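Clirkar tabletop odds and ends
README / data card, version 14

Quick notes so people stop emailing me. Will tidy up when there is time. Eun-seong Oh, 15 January 2020

What it is

Photos of household things put together on a table. Toys, tools, kitchen stuff, powders in bowls. Mixed up on purpose: the sort of heap you get on a kitchen table halfway through sorting a cupboard, when the soft toys have come down from one shelf and the toolbox from another. 2475 photos in the full set, 50 in the small one (folder is called "taster").

Why bother

Most sets of household things are too neat. One mug, white background. Fine for mugs. We wanted things leaning on each other, half hidden, handles sticking in from the side, spills left where they fell.

What's in the folders

toys: plush animals, rubber animals, squeaky things, a few wooden blocks
tools: hammers, screwdrivers, tape measures, pliers
kitchen: bowls, spoons, jars, sieves
powders: flour, turmeric, custard powder, cocoa, and anything else that sits in a bowl and gets everywhere
cloths: the tablecloths, by pattern (checks, plain, stripes)
mixed: anything with two or more of the above. Biggest folder by a long way. Start here.

A photo can be listed in more than one folder but the file itself only lives in mixed. The others are just lists.

Labels

One text file per photo, same name as the photo. One line per thing. Thing first, then colour, then what it's touching. Like so:

teddy, brown, touching cloth
spoon, metal, in bowl

Keep it plain. "Hammer", not "16oz claw hammer with ash handle". If you can't tell what a thing is, put "unsure" and then your best guess. Please do use unsure. Handles with no visible head are nearly always unsure.

Clothes on toys get their own line. So do sewn-on badges and ear tags. We argued over this for ages and that is where it ended up.

Powders: label by colour unless the jar is in the same photo. Turmeric and custard powder look very alike under the lamp and I have got it wrong myself. Spilled powder is "spill", seperate line from the bowl it came from. Smears count as spill too.

Setting up a table (if you are adding to it)

Cloth on first, pulled flat. The grid cloths are handy for lining things up but don't line things up too much. Folding screen at the back if the room behind is messy. Big soft things go down before anything else, then long thin things across them, then tools, bowl last so you don't knock it. Fill bowls properly, right up. Half-full bowls go dark inside and you can't see the powder.

Don't brush spills away between photos. Do brush them away between tables.

Hammers and anything sharp: lay flat, never propped on a toy. Had one slide off onto the floor in May and it took a chip out of a tile.

Cleaning up

Yellow powder does not come out of plush. Shake outside, then dry brush, then give up. Rubber toys rinse fine. Check the seams, powder hides in there. Wipe tool handles before they go back in the box or the next table gets orange fingerprints all over it. Cloths at 32 degrees was written on the old sheet, that's a mistake, just use the cool wash.

Known problems

- Some cloths down as "white" are pale blue. Being fixed, slowly.
- Rubber chickens listed as "chicken" in some files and "toy chicken" in others. Search for both.
- Nadex folder has two lots of labels. Use the newer one.
- Vitano batch is missing its cloth lines completly. No plan to redo.
- Spoons standing in powder are sometimes marked "on bowl" where it should be "in bowl".

Changes since last version

Yoon batch added. Wooden blocks moved from tools to toys. Badges and tags rule written down at last. Duplicates taken out of powders.

Using it

Free for teaching and research. Say where you got it. Don't sell it on. Corrections welcome, send the file name and the line you think is wrong, one message per batch please and not one per spoon.

One table from mixed:

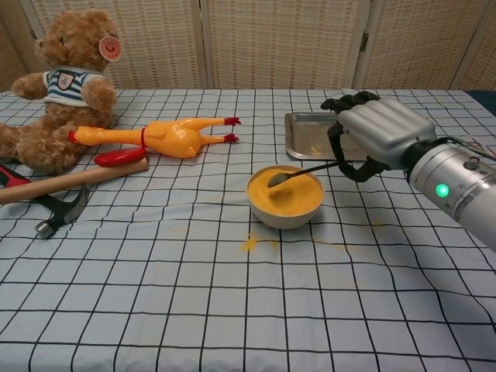
If a bowl has powder in it and a spoon in the powder, how many lines does that need in the label file?

Three. One for the bowl, one for the powder, one for the spoon, with "in bowl" at the end of the spoon line. Any spill on the cloth makes it four.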